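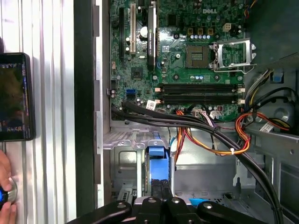

Every few years somebody rediscovers the old office desktop and declares it the best deal in computing. The pitch goes like this. Companies replace their machines in bulk, the castoffs sell for next to nothing, and with a bit of memory and a new drive you have a computer that will do everything you need. I've heard it from coworkers, from relatives, and lately from the Wostard repair night, which meets in the basement of the Cele library and will sell you a tower off the shelf for the price of a decent dinner.

I bought two. I wanted to see how much of the pitch survived contact with a screwdriver.

The first thing to say in favor of these machines is that they come apart. An old Dell tower lies on its side, the cover is off, and you're looking at the whole business: green board, slots, a metal cage for the drives. The drive carrier is bright blue, handle included, and you don't need a manual to guess where to put your fingers. Compare that with the laptop I'm typing on, which I've never seen the inside of and don't expect to. Repair people get misty about this, and I understand why. A thing you can open feels like a thing you own.

The second thing to say is that what you find in there may be less than you paid for. Go shopping for used towers and you soon learn to read the listings. "Barebones" means the processor socket is empty, the metal bracket standing open beside it, and all four memory slots are bare too. "Untested" means somebody tested it. My first tower was barebones and sold honestly as such. The second, ordered from a reseller called Basent, was described as complete, and it arrived without memory. Basent refunded me the cost of a stick, after 16 days and more email than the stick was worth.

So you start adding. A processor that fits the socket, and it has to be one the board will accept, which may not be every chip that physically drops in. Memory of the right generation. A cooler, if that went missing along with the chip. Thermal paste, a drive, maybe a power supply if the old one whines. None of it costs much, and that's the trap. I kept receipts for the first tower and quit adding them up when I passed what Urketent, the discount store out by the highway, was asking for a small new box with a warranty.

Then there are the cables. People who sell the romance of old hardware photograph the board and the chips and crop out the cables. But the cables are where you'll spend your evening. A fat black bundle sweeps across the bottom of the board, and tangled up in it are power wires in orange, yellow, red and black, cinched with one small cable tie by someone who clearly had other places to be. Move one and three others move. I unplugged a little white connector with purple and pink wires to get it out of my way, and at 2 in the morning I was still reading forum threads to find out whether I'd put it back right. I had. I don't count that as fun, though I know people who would.

The green argument is harder to brush off. Keeping a tower out of the scrap pile for a few more years is a good thing, and the Wostard group says it has rehomed more than 1710 of them. I'd like to know how many are still plugged in. When I asked, I got a shrug and an offer of coffee. An older desktop can also pull a good deal more power sitting idle than a small modern one, and if you leave it on all day, as most people do, your electric bill will have an opinion.

There's a case for these machines, but it's narrower than the one being made. If you want to learn how a computer goes together, buy the cheapest barebones tower you can find and take it apart down to the screws. A 14-year-old could do it over a weekend and come out knowing more than I did at thirty. If you already have a drawer of spare memory and a processor or two, the math changes as well — your parts are free, and so, presumably, is your time.

If you just need to pay bills and watch videos, ask the seller what's in the socket before you hand over any cash. Then ask about the memory. Bring a flashlight, and have them take the cover off while you stand there.

My first tower runs. It sits under the desk in the back room and handles the printer. The second is still on its side in the garage, waiting for a cooler I ordered in August.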